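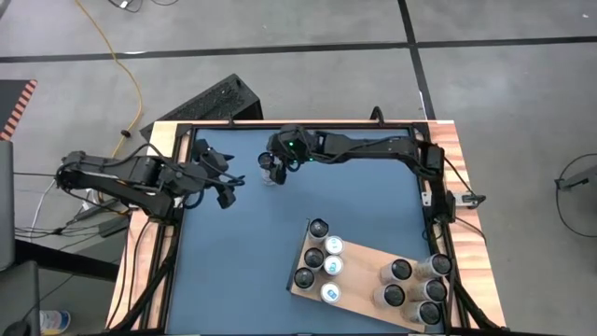
Do you work nights? Would you write some of it down for me?

I'm putting together a book of diaries by people in Gustville and Imton who are at work while the rest of us are asleep, and I'm looking for people to keep one. Bakers, nurses, truck loaders, hotel desk people, the folks who salt the bridge in February, parents of new babies if you want to make the case that it's a job (I'd take that case!). If your working day starts after supper, I want to hear from you.

The project is called Andholm, after the street where I had my own first night job, folding newspapers in a garage with one bulb and a radio that only got the one station. I did that for two winters and I didn't write down a single thing. I can remember the smell of the ink and the name of the dog next door, and then it gets foggy. I would give a lot to have a notebook from back then, even a boring one. So I'm asking other people for theirs before they forget, too.

What you'd be doing

You keep a diary for four weeks. It can be on paper, on your phone, in emails to yourself, on the backs of order slips, whatever you'll stick with. I'd like something from every shift you work, even if it's two lines. Short is fine on a busy night. If you get going and can't stop, that's fine too.

At the end you send me the whole thing, and together we pick the parts that go in the book. I'm planning on up to 3,000 words from each person in print. You get to see your pages before anybody else does, and you can take out anything you want, right up until the book goes to the printer. Your boss's name, your sister's divorce, the night you cried in the walk-in cooler. Out it goes, no explaining.

What I want to read about is the plain stuff. When did you eat, and was it breakfast or dinner to you? Who did you talk to? What did the sky look like on your break, if you got a break, if there was a window? What do you drink to keep going at four in the morning, and what does it do to you at nine when you're trying to sleep? A man at the old Vlček bakery in Imton once told me he ate a raw onion every night at the same time, like an apple, for as long as he worked there, and that it was the only thing that kept him on his feet. I think about that onion more than I should. That's the kind of thing I'm after.

I'm less keen on big thoughts about The Night and its Mysteries. If one comes to you, go ahead and put it in, I just don't want you sitting there waiting for one.
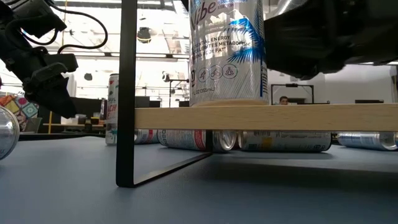
Dušan Zeman thinks I'm asking for too much, and that a tired person coming off a shift wants a shower and a bed and will do anything in the world before picking up a pen. He said I'd be better off calling people and recording them. He has a point, so I've added a second way to do this: you can talk instead. You leave me a voice message at the end of each shift, from the bus or the parking lot or your kitchen, and I'll type it up. Dušan has agreed to help with the typing, which I'm now holding him to in public.

Talkers and writers get treated exactly the same in the book. I won't fix your grammar into something you'd never say. If you say "ain't," the book says "ain't."

Money

I can pay you $500 for the full diary. Half of it comes when you've done the first two weeks and the other half when you send in the rest. It isn't a fortune, and I wish it were more, but it's real and it doesn't depend on whether the book sells. If you have to quit partway through (people get sick, shifts change, life gets in the way) you keep what you've been paid so far and there are no hard feelings.

If you'd like to be part of this but can't manage a whole diary, I'm also looking for single nights. One shift, start to finish, written or spoken, for $50. These will go between the longer diaries, kind of like the little stories between songs at a concert. I already have one from a cousin of mine who sat up with a sick horse, and it's better than anything I've ever written, which annoyed me for a day or two.

Who can sign up

You need to be over 18 and working nights in or near Gustville or Imton. It can be full time or now and then, paid or unpaid, a job you love or one you're counting the hours on. I don't need you to have finished school. I don't need you to have written anything longer than a grocery list. You can write in whatever language you think in, and I'll find a translator and sit down with both of you to make sure it still sounds like you.

I'd love to get some people who've been on nights so long they can't picture anything else. I'd also love somebody in their very first month, still putting tinfoil on the bedroom window and fighting with the neighbor about his leaf blower. If you're married to someone on the same schedule, or on the exact opposite one, both of you should write to me! I have a soft spot for notes left on the fridge.

Please don't write about anybody's medical business or anything you've been told in confidence at work. We can change names and we can change places, but some things should stay where they happened, and if you're not sure, call me and we'll figure it out.

How it gets going

Diaries start in July 2020, and you can pick whichever week suits your schedule. Before you begin I'll call you for a chat, at an hour when you're awake, and I mean that. I've set my alarm for worse. We'll talk through what you do and what you'd like to leave out, and I'll mail you a notebook if you want one. They have soft covers and fit in a back pocket. I tested this by sitting on one for a whole day.

After that I mostly leave you alone. I'll send one message a week to see how it's going, and you can answer with a thumbs up.

A few things people have already asked me
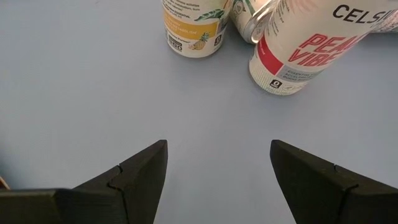

Can I stay anonymous if I'm in the book?

Everyone can choose a made-up name, and I'll be the only one who knows which diary is yours.

What if nothing happens on my shift?

Then write down that nothing happened, and what you did while it was happening. I've read a page and a half by a parking garage attendant about trying to get a moth to leave a booth, and I wanted it to go on longer.

Can I keep my diary?

It's yours. I'll make a copy and mail the original back to you, coffee rings and all.

To sign up

Leave a note with your name, your hours and the best time to call in the Andholm box by the front door of the Gustville library, or ask for me or Dušan at the desk. Tell me a little about your job and the last thing you ate at work. Onions welcome.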